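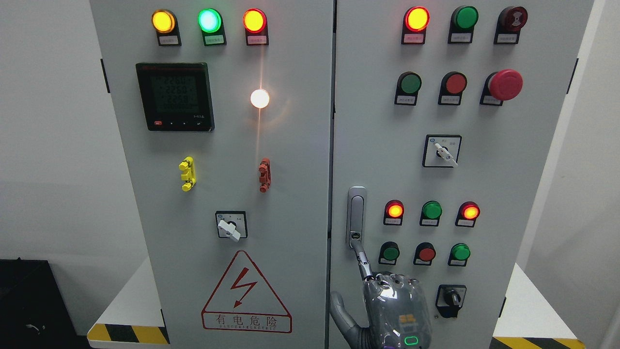 A reader of last term's notes wrote in that the handle section had the order wrong: tune the thumb first, then the fingers, otherwise the fingers end up carrying the whole pull. The order has been changed in this version.

Handout 9: Grasping and pulling a cabinet handle
Shared workshop build, Nostcombe
Revised October 25, 2018

9.1 Task

The hand is to close on a vertical bar handle, hold it, and draw the door open through a small angle. Two cabinet doors meet at a narrow seam, and the handle sits at the left edge of the right door in a recessed housing. The recess limits how far the fingertips can curl behind the bar. A grip at the lower end of the handle also brings the fingers close to the lock cylinder.

9.2 Safety before power

The left door carries an electrical hazard sign (有电危险, "danger, live electricity"). The exercise covers the handle only. No button or selector is to be operated by the hand. Isolate the cabinet supply upstream before any run in which the door will open, and confirm isolation with a tester. A dark lamp is not proof of isolation. The mushroom-head stop on the right door belongs to the cabinet; do not assume it stops the arm. The arm has its own stop, wired through the Ferker relay board.

9.3 Approach

Bring the wrist up from below, palm toward the door. Stop 200 mm short and check the handle estimate again. Chrome gives poor depth readings, and lit lamps add glare, so take the position from the edges of the housing. The Pikar script stores this as pose 941.

9.4 Closing

a) Set the thumb. It may extend across the seam onto the left door, but it must not press on it.
b) Close the fingers at low current until contact.
c) Raise the current in small steps. Wait 300 ms between steps.
d) Log the motor current for each finger.

Uneven currents usually mean the wrist is rotated relative to the bar. Open, correct the wrist, and repeat from (a).

9.5 Pulling

The door turns on outer hinges, so the handle follows an arc. A straight pull loads the thumb sideways. Use the Lindqvist compliance settings from Handout 8 and lower the sideways stiffness first.

Exercise: derive the handle path for a door of width w, opened through angle q, and mark where the wrist must begin to rotate.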